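Trollell Floor Oil: Equipment Review

The Gotgate Housing Office maintains wooden floors in 40 apartments. In May our maintenance section was asked to find a replacement for the hard wax oil used until then, which had been withdrawn by its supplier. Trollell Floor Oil, in the satin finish, was one of 2 products tested. The other, from Witano, will be covered in a separate review.

Application

The oil is thin and spreads easily with a short-pile roller or a cotton pad. One coat was enough on boards that had been oiled before. Bare boards needed a second coat the following day. The can lid is poorly designed – it bends when opened with a screwdriver and does not seal well afterward. We moved the remaining oil to smaller jars.

Smell and drying

The smell is moderate and had cleared by the next morning with windows open. Rooms were returned to light use after 13 hours. Rugs should stay up for a full week.

Wear

Hallways have held up well. Chair legs left faint marks in two kitchens, and these came out with a little oil and a white pad. Water left standing under a plant pot caused a pale ring that did not.

Cost

The full order came to nearly 2820 dollars, including pads and delivery through Gajdoš. That is slightly more than we paid for the previous product.

Recommendation

Suitable for bedrooms, living rooms and halls. 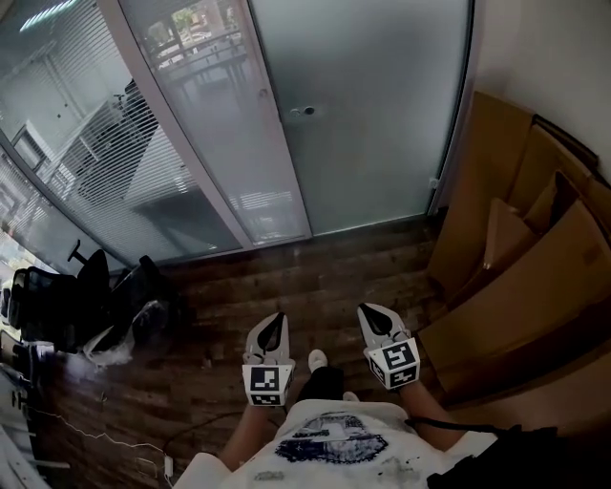

For kitchens and entryways, the office will wait for the Witano results before placing a further order. Tenants who wish to oil their own floors should first check with the maintenance section which finish was last used.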